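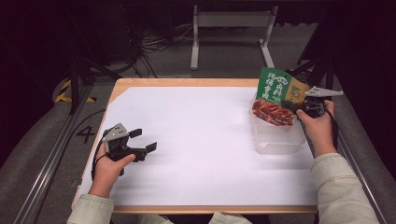
The hand-held grippers at work, with a snack pack held at a clear food tub.

Nandesden opens orders for its hand-held gripper kit

2018-08-28

I'm Darlene Simard, I look after product at Nandesden, and I'm really pleased to say the Trarkia kit is on sale from this morning!

You get a pair of grippers, one for each hand, plus the cables and our recording software. Pick things up the way you want your robot to, and the software saves every move as you go. We've been trying it on food packing, mostly (packets and tubs are fiddly, and our customers keep asking for them).

We lent early kits to 8 teams in February, and between them they sent back 371 comments. Plenty were about the grip, so we've reshaped it. Gert Du Plessis, who ran the trial at Lullia, told me his packers "got the hang of it before the tea was poured", and I'll happily take that.

The kit costs £1,146 and comes with 5 spare finger pads. Orders go out from our Phan warehouse.

For demo bookings and press questions, ask for Florence Fortin at the Nandesden sales desk.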